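**Wollunis** is a home-built robotics project that pairs a single robot arm with a simulated kitchen. It was started in a shared workshop in Puladham and is maintained by members of that workshop. The project covers a bench and control box for the arm, a set of software tools, and a library of virtual kitchens in which arm motions are tried out before they are run on hardware.

## Background

The Puladham workshop had a used arm and very little room to run it. The only free bench was shared with a drill press, and members could book it for two hours at a time. Setting up even a few props took up much of a booking, so the builders moved most of the work into simulation and kept the bench for final checks.

The first version had one room, a plain box with a table in it. Kitchens were added in February of the following year, after several members asked for tasks closer to household chores. The name Wollunis comes from the label on the shelf where the arm was stored.

## Simulated kitchens

Each kitchen is put together from separate parts: cabinets, counters, a cooktop and oven, wall tile, flooring, and loose items such as toasters and glassware. Colors and surface patterns can be changed without moving anything. A layout tool called Nostano places the parts and checks that doors have room to open. The library holds 210 layouts, most of them small variations on 10 floor plans.

Small appliances are treated as fixed in early tests and made movable later. Stemware is among the harder items to handle in the simulator, as a thin stem needs a much finer collision shape than a box or a cabinet door does.
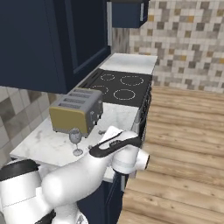

Reach is the main limit on what can be attempted in a given layout. The base position is chosen first, then checked against the counter edge, the upper cabinets and the cabinet handles. If the forearm touches any of these on the way to a target, the run is marked as failed and the base is moved. A run also fails if an item tips over or leaves the counter.

## Software

Motion planning is handled by Ratanaporn, a program written for the project. It takes a start pose and a goal pose and returns a list of joint positions. Early releases planned only for the hand, which led to elbow collisions that went unnoticed until someone played the run back from another angle. Later releases check every link of the arm.

A full test consists of 2,000 runs and is usually left going overnight on the workshop's desktop computer. Results are saved as plain text - one line per run - with the layout number, the base position and the cause of any failure.

## Hardware

The physical arm is bolted to a steel plate on the bench, with its control box on a shelf underneath. An emergency stop button is mounted at the front edge of the bench. Motions carried over from the simulator are first played at reduced speed with no items on the bench, then repeated with plastic cups and empty cartons. Glass is not used in bench tests.

## See also

- Nostano (layout tool)
- Ratanaporn (motion planner)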